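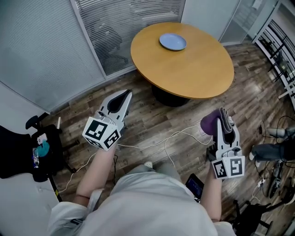
The round table with a pale blue plate on it.

How to Make Peanut Dipping Sauce From Scratch

I get more questions about this sauce than anything else I cook, and I love answering them, so let's put the whole method in one place! It's the one I make for satay, for summer rolls, for cold noodles, and (when it's late and I'm standing up) for a spoon. You need a pan, a blender, and half an hour.

I learned it from Dirk Dekker, back when we both worked the line at Masus. He made it in a huge pot every afternoon before service, and the smell of the curry paste hitting the coconut cream would pull all of us over to his end of the kitchen. His batch fed a dining room. Mine has been cut down and fussed with over the years, and it fills one good-sized jar.

What you need

Raw skinless peanuts, one heaping cup
One can of full-fat coconut milk, not shaken
2 tablespoons red curry paste
2 tablespoons palm sugar, or light brown sugar
1 tablespoon tamarind concentrate
1 tablespoon fish sauce
Salt
A splash of water

Leave the can of coconut milk alone overnight if you can. Light coconut milk won't work for this one. I've tried it twice and both times the paste just sat in there and boiled.

Toast the peanuts

Put the peanuts in a dry skillet over medium heat and keep them moving. You want an even golden color with a few darker spots, and that takes longer than you'd think, so put some music on and stay by the stove. Once they start to smell really nutty, tip them onto a plate right away. A hot pan will keep cooking them even with the burner off.

When they're cool, pulse them in the blender. I like mine mostly fine with some crunchy bits left in. If you blend until it turns to butter, the sauce will still be delicious, just smoother and a lot thicker, and you'll want extra water at the end.

Fry the paste

This is my favorite part! Open the can and spoon the thick cream off the top into a saucepan. Heat it over medium until it bubbles and you start to see little beads of oil around the sides. Add the curry paste and stir, stir, stir. Give it a few minutes. The color deepens, the oil turns red, and the raw garlic smell goes away and becomes something much rounder.

Paste brands vary a lot in heat and salt. The one in the gold tub from Addale (the market with the good herbs, if you're local) is pretty fierce, so I use a bit less of that one and taste as I go.

Bring it together

Pour in the rest of the coconut milk, then add the sugar, tamarind, and fish sauce. Let the sugar melt. Now stir in the ground peanuts, turn the heat down to low, and let it simmer gently, stirring along the bottom so it doesn't catch. It will look thin at first. Keep going until it coats the back of the spoon and a little red oil floats up on top.

Taste it now, and again once it has cooled a bit. Too sweet, add tamarind. Flat, add fish sauce. Too sharp, a pinch more sugar. If it's gone stiff, loosen it with water a spoonful at a time.

Keeping it

It keeps for five days in the fridge in a closed jar. It sets up quite firm when cold, so warm it in a small pan with some water and whisk. It freezes fine too, though the texture comes back a little grainy and needs a quick turn in the blender.

Swaps people ask about

No fish sauce: use soy sauce and an extra pinch of salt. Check the curry paste label too, as many have shrimp in them.

No tamarind: lime juice, stirred in off the heat. The flavor is brighter and less deep, and I really like it on noodles.

Peanut butter: yes, go ahead! Use the unsweetened kind, half a cup, and start with one tablespoon of sugar.

Cashews: very good, very mild, and my niece prefers it. Toast them gently, they brown faster.

For a party, double everything except the curry paste. Start with three tablespoons and work up from there. Serve it warm, with cucumber on the side, and put out more than you think you need.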